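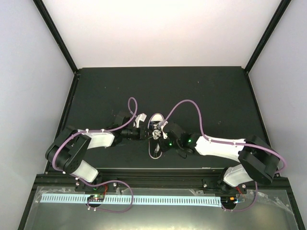
Re: [judmont-neighbors] Vultodix window sensors, false alarms + is Hudec's quote normal

Quick one from my phone so excuse the mess.

On Monday, October 23, 2023, Anežka Šimek wrote:

> Hi all,
>
> We moved into the end house on Mostudine Lane in March and the previous owners left us their Vultodix alarm. Panel in the hall, keypad, a siren in the attic, sensors on every downstairs window plus the two doors. It mostly works. But the kitchen window trips it in the middle of the night, maybe once a week, always when the heat has been on. Window is shut. Nothing open. The panel says "zone 5 open" and then it says it's closed again by the time I get down there in my socks.
>
> I called Hudec and they looked at it and quoted me $582 to replace all the downstairs sensors, plus a new monitoring contract. They would not quote for the one window. Is that normal? Does anybody have the same system? I also can't get into the installer menu, the code on the sticker inside the panel door doesn't work.
>
> Also the entry delay is way too short, I run in with groceries and it's already screaming.
>
> Thanks,
> Anežka

OK so, same system here, same builder, had the same thing on the bathroom window two winters ago. Don't pay the 582 yet.

Zone 5 first. Go look at the gap between the sensor and the magnet with the window shut AND locked. Then unlock it but leave it shut and look again. On these frames the sash moves quite a bit when it's not locked. If the gap is more than the width of a pencil, that's probably your problem right there. The frame warms up, shifts a hair, magnet drifts out of range, panel sees open. Cools down, closed again. Mine did exactly this.

Fix was a spacer behind the magnet. I used a bit of the plastic that came with a picture hanging kit. Double sided tape, the outdoor kind, the white foam stuff falls off in the summer. Clean the frame with rubbing alcohol first and let it dry. Press and hold for longer than you think.

Put the panel in test mode before you touch anything!! Otherwise you get the siren and, if you're still monitored, a phone call. I forgot once. Dog didn't forgive me for a day.

If the gap looks fine then change the battery in that sensor before anything else. The panel is supposed to give you a low battery chirp but mine never did, it just went flaky. Coin cell, the number is printed on the old one, take it with you to the store. Get a name brand. The cheap multipack ones read fine on a tester and then sag in the cold. Ask me how I know.

Swap the sensor itself only if both of those don't work. You can buy one. You don't need the set. Check the frequency printed on the back matches yours, there are two versions and they look the same from the front, I have one of the wrong ones in a drawer if anyone wants it for parts.

Installer code. The sticker is the factory one, whoever put it in will of changed it. Three things to try:

- call Hudec back and ask flat out if they did the original install. If they did they have the code on file. You own the panel now, they should give it to you, bring the closing papers if they get funny about it
- ask the previous owners, your agent will have a number
- full reset at the panel. This works but wipes every zone and you have to teach it each sensor again. An afternoon. Not hard, just boring

If you do reset, write down which sensor is which zone BEFORE. Masking tape on each one.

Entry delay, you don't need the installer code for that, it's under the master user menu on mine. Settings, then times, then entry. Mine's at 40 seconds and that's fine with bags and a kid. Leave the exit delay alone unless that bugs you too. And make sure the door you actualy come in by is set as an entry door, if it's set to instant the delay does nothing. That might be your whole grocery problem.

On the quote. I can't say if it's fair for the full set, never priced it. What I didn't like when they came to us was the contract being stapled to the repair. I asked for the two on separate sheets and the guy did it, no argument. So ask. And ask how long the contract runs and what happens if you sell. Ours would have rolled over every year unless you wrote a letter.

We don't pay for monitoring anymore, just the app and the siren. Your insurance might care, so check the policy before you cancel anything. Ours gave a small discount for monitored and we lost it.

Can come by with a ladder and the foam tape after work one day if you want a second pair of hands. Gotta run, pickup line.

R.

Filed under: Home Security > Alarms & Sensors > Troubleshooting

Comments (4)

dormouse_k
The pencil test worked for me, back door not a window. Thank you.

Pat L.
Our settings menu has times under "system", so look there if you can't find it.

Anežka Šimek
Gap was huge with the window unlocked! Taped a spacer on, no idea yet if it holds. Back door was set to instant, you were right about that. Still waiting on Hudec for the code.

T. on the corner
is the wrong frequency sensor still in the drawer? might be the right one for ours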